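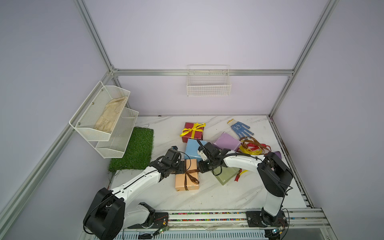 Gift boxes and ribbons on a marble-patterned surface.

Vangelis Rallis opened his paper shop in Stasiv with 32 rolls on the wall. He now stocks 243, and December still clears most of them. 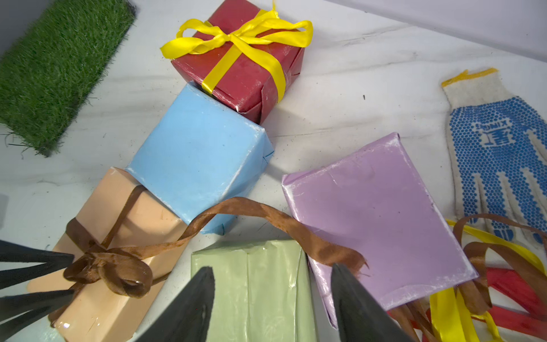 Plain paper sells best. Customers buy one good color and keep it for birthdays, he says, then come back in spring for 22 more feet of ribbon.

We use cookies to improve your visit. Accept | Settings 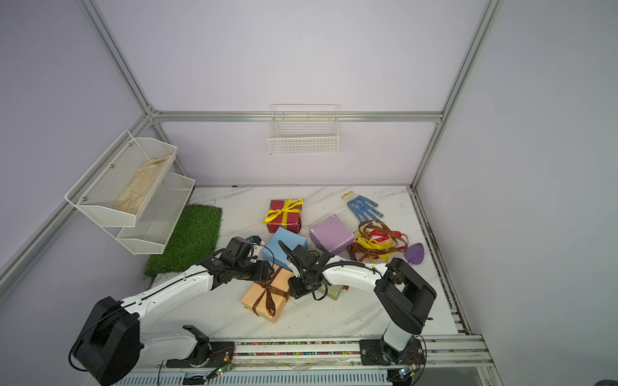

His supplier, Plullow, wants orders of 200 rolls. Rallis splits his with a florist in Grirnance and drives over on Monday to collect.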